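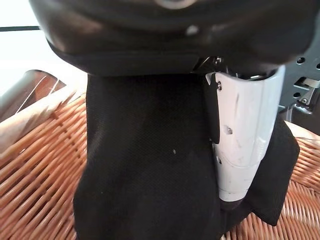
Schwarzer Stoff, dicht gewebt, mit feiner Diagonalstruktur

Köper (auch Köperbindung) ist neben Leinwand und Atlas eine der drei Grundbindungen der Weberei, und ich gebe gern zu, dass sie mir die liebste ist! Man erkennt sie am schrägen Grat, der über den Stoff läuft. Er entsteht, weil jeder Schussfaden seine Bindepunkte gegenüber dem vorigen um einen Kettfaden versetzt. Beim einfachsten Köper wiederholt sich das Ganze nach drei Fäden, beim Gleichgratköper 2/2 nach vier.

Läuft der Grat von links unten nach rechts oben, spricht man von Z-Grat, andersherum von S-Grat. (Ich musste mir das jahrelang an den Buchstaben selbst abmalen, deren Mittelstrich zeigt nämlich die Richtung.) Bei dunkler Ware sieht man den Grat oft erst im Streiflicht, mit dem Daumennagel spürt man ihn meist früher.

Verwendung und Pflege

Denim, Gabardine, Drell, Chino: alles Köper. Die Bindung lässt sich dichter schlagen als Leinwand und fällt trotzdem weicher, darum hat man sie für Arbeitskleidung so geschätzt. In der Weberei Devska in Velberg durfte ich einmal in ein Musterbuch mit 262 Köpern schauen, 136 davon mit gebrochenem Grat, und ich wäre am liebsten über Nacht geblieben. Baumwollköper läuft bei der ersten Wäsche gern ein, und zwar
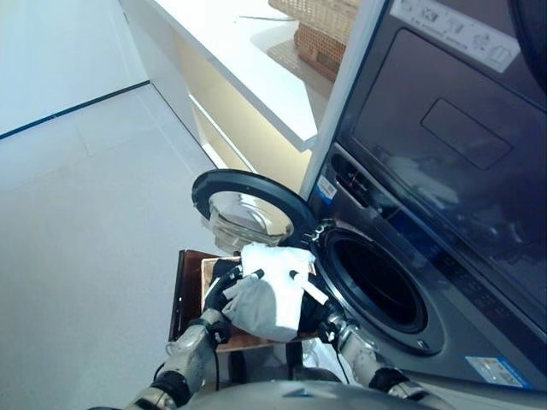

in der Kette meist stärker als im Schuss. Ich wasche Meterware deshalb immer vor dem Zuschneiden, locker gefüllt, mit wenig Schleudern und möglichst glatt aufgehängt. Scharfe Knicke scheuern sonst auf dem Grat helle Linien, und die gehen bei gefärbter Ware nicht mehr weg.

Bei Hosenbeinen kommt noch etwas dazu, das Verdrehen. Die schräge Struktur arbeitet beim Waschen einseitig, und die Seitennaht wandert nach vorn. Viele Webereien richten den Stoff vorher schräg aus, um das aufzufangen.

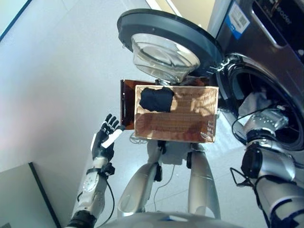

Vichien Jaidee hält dagegen, dass das Ausrichten allein wenig bringe. Entscheidend sei die Garndrehung: Läuft sie dem Grat entgegen, bleibe der Stoff ruhiger und der Grat trete obendrein deutlicher hervor. An meinen eigenen Proben aus Khunthong, 11 Stück, konnte ich das mit dem Grat gut sehen. Das mit der Naht prüfe ich noch.

Siehe auch: Fischgrat, Kreuzköper, Atlasbindung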